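Solter Under-Counter Dish Dryer
Section 4: Loading and First Use

4.1 Before you load

1. Turn the dryer off at the wall switch and wait for the fan to stop.
2. Pull the lower rack out until it clicks against the stop.
3. Check that the drip tray is pushed fully to the back. The tray holds 600 ml. The dryer will not start if the tray is missing.

CAUTION: Do not lift the rack past the stop while it is loaded.

4.2 Loading plates

1. Stand plates on edge, one per slot, with the eating surface facing the fan.
2. Leave an empty slot on each side of any plate with a raised foot.
3. Check that no rim touches the spray guard. Maximum plate diameter is 23 cm in the lower rack.
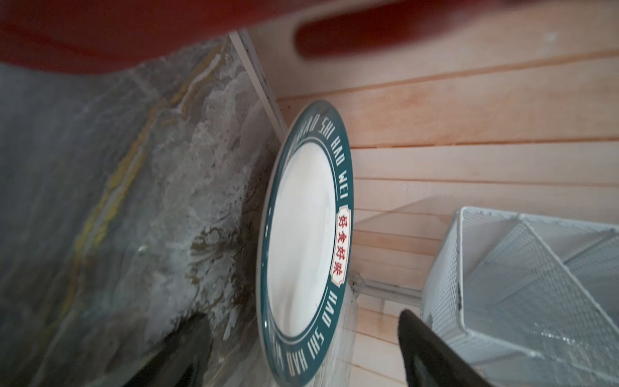 Fig. 4-1. Plate on edge, printed rim.

NOTE: Printed or painted rims may be dried on setting 2 or lower. Higher settings can dull some decorations over time. If the maker's mark says "hand wash only," use the Air setting.

4.3 Items that do not go in the dryer

Keep the following out of both racks:
- Bamboo, rattan and other woven items
- Wooden boards and spoons
- Cast iron
- Thin plastic lids marked below 70 °C

Wipe woven baskets with a damp cloth and let them dry on an open counter, away from the exhaust vent. Stone counters can be used for this if the surface is wiped first.

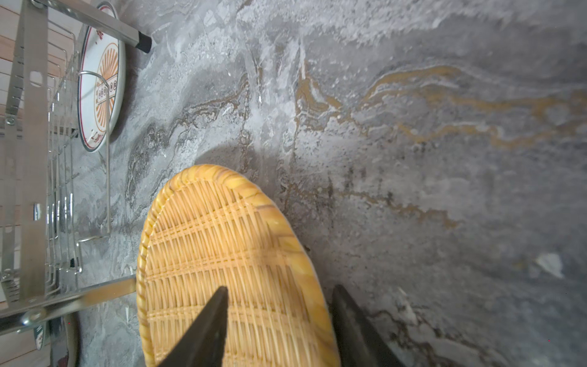

4.4 Running the first cycle

1. Close the door and turn the power on. The display shows the last setting used, or 1 on a new unit.
2. Press SET until 2 appears.
3. Press START. The fan runs for 9 minutes before the heater comes on.
4. When the cycle ends, leave the door closed until the HOT light goes out.

CAUTION: Metal rack parts stay hot after the fan stops.

NOTE: A faint smell on the first cycle is normal. If it is still present on the third, see Section 7, Filter and Duct.

Upper rack dimensions are listed in Appendix B. The Gallisa rack insert uses different slot spacing and has its own loading sheet.

Rev. 6/4/18. Text: Banafsheh Taheri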